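Seeing meteors from a back garden – is it worth staying up?

Posted by Ginette Bodin in Sky and Space

Hello everyone. My grandson has got it into his head that we should watch the August meteor shower together when he comes to stay, and I said yes before I'd thought it through! We live on the edge of Doltstead, with one street lamp just over the hedge and fields on the other side. He has read that you can see 90 an hour. Is that likely? And do I need to buy a telescope? There's a second-hand Royer in the charity shop window and I'm rather tempted, but I haven't a clue what I'd be getting.

Bonifacio Iglesias
Please don't buy the telescope for this, Ginette, tempting as it is. A telescope shows you a tiny patch of sky and meteors turn up all over the place, so your own eyes are far better. The big hourly figures assume a perfectly black sky with the shower's radiant right overhead, and hardly any of us get that. From my garden, which sounds a lot like yours, I saw 4 in the first hour last summer and was thrilled with every one of them.

Go out after midnight if he can manage it (mine couldn't, he was asleep in the deckchair by eleven), put the fields in front of you and the lamp behind you, and leave your phone indoors. It takes some 20 minutes for your eyes to settle and one glance at a bright screen undoes the lot. Blankets, even in summer – you'll be lying still and it gets surprisingly chilly.

Rima Tarawneh
moon matters more than anything. check what phase it is before you promise him. if it's nearly full you'll only get the bright ones

Marta Lytvynenko
I agree with both of the above, and I'd add that cloud is the real heartbreaker, so pick two or three possible nights and don't pin it all on the one.

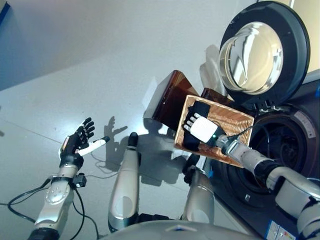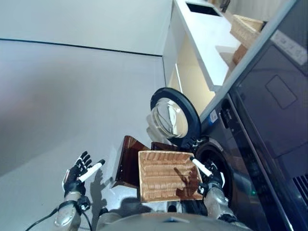 If it does cloud over, there's nothing wrong with a flask of cocoa and a star map on the kitchen table, and you can find the constellations together ready for the next clear night. We did just that on a wet Wednesday and my two still talk about it. Do let us know how you get on!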